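Calvo long latch box

Small kitchen shop, Mokcombe. Item 1363.

I've had one of these in my own fridge door, my own desk drawer and (for one very long car trip) under my own passenger seat, so I feel like I can talk about it without reading off the label. It's a long, clear food box with a slightly frosted look, rounded corners and pale yellow latch tabs on the long sides. We started carrying it in April 2022 after Yolanda Esteban brought hers into the shop full of asparagus and three customers asked where they could get one.

The shape is what sold me. Most of my food boxes are squat little things, and anything long has to be bent, chopped or stood on its head. Celery goes in this one whole! So do carrots with a bit of the top left on, leftover baguette ends, a row of cookies, and the skewers I make way too many of every August.

You can see what's inside well enough to know if it's soup or grapes, though the frosting softens it a bit. I like that — my leftovers aren't always pretty.
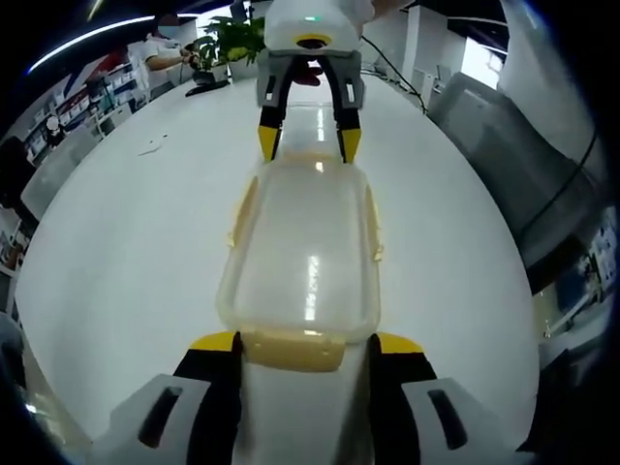
Now, the latches. Press down on the middle of the tab, not the tip, and do one side before you start on the other. If you snap one side halfway and then go at the opposite one, the lid rides up and you'll be standing there muttering at it. My sister-in-law Rosalía opens hers with one hand while holding a toddler. I still put mine down on the counter like a sensible person.

Cleaning is easy enough. I wash the box and lid in the sink with a soft sponge and leave them open on the rack overnight. Please skip the scouring pads, because the frosted finish picks up scratches and then it looks tired. Tomato sauce will tint it if you leave it for days. A paste of baking soda and water gets most of that out, and a sunny windowsill does the rest.

A few things people email me about:

Will it go in the microwave? I don't do it and I'd say don't. Tip the food onto a plate.

Does it stack? Two high, yes, very happily. Three high in a fridge door is asking for it.

Can I use it for things that aren't food? Sure. Crescencio Marín down the street keeps paintbrushes in his, and Covadonga Bermúdez bought 13 of them for her sewing class in Pramden, for scissors and zippers and all those bits that roll off tables.

Orders go out from our back room in Rudley, wrapped in paper. Pick-up at the shop is free, just tell whoever's at the counter the item number. If a latch arrives cracked, send me a note with your order number and I'll mail you another lid — you can keep the box. Lids on their own are listed under spare parts, along with the smaller square box that I still haven't gotten around to writing up.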